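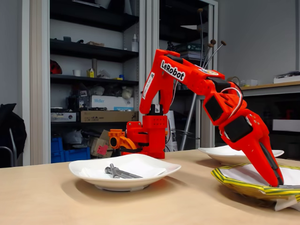 Posted in: Funded projects / Interim reports
12 August 2024 | Varnden project office

Varnden workshop, interim report to the Sultance fund

The grant of 2000 pounds was for setting up a sorting bench for loose fixings handed in at the Hunport store. Most of it has gone on shelving and the table, and 13 pounds is unspent.

Bolts used to go straight into tubs, where small parts were easily lost and grit got into everything. We now put them out on white plates lined with paper. The paper keeps grease off the plate and can be changed when it gets dirty. Hexagonal heads are checked against the gauge first, then the threads. Anything with a damaged thread goes to scrap.

The table has a light wooden top, and grey metal shows up well on a white plate with paper under it. 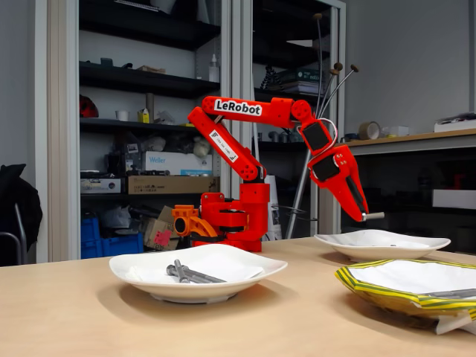 Pangilinan asked whether bolts of different lengths ought to share a plate at all, as they only have to be parted again at the shelves. We have kept them together for now, and will try one length to a plate in September.

Still to do: labels for the shelves, and a lidded bin for used paper. Both can be met from existing stock. We are not asking for any change to the budget.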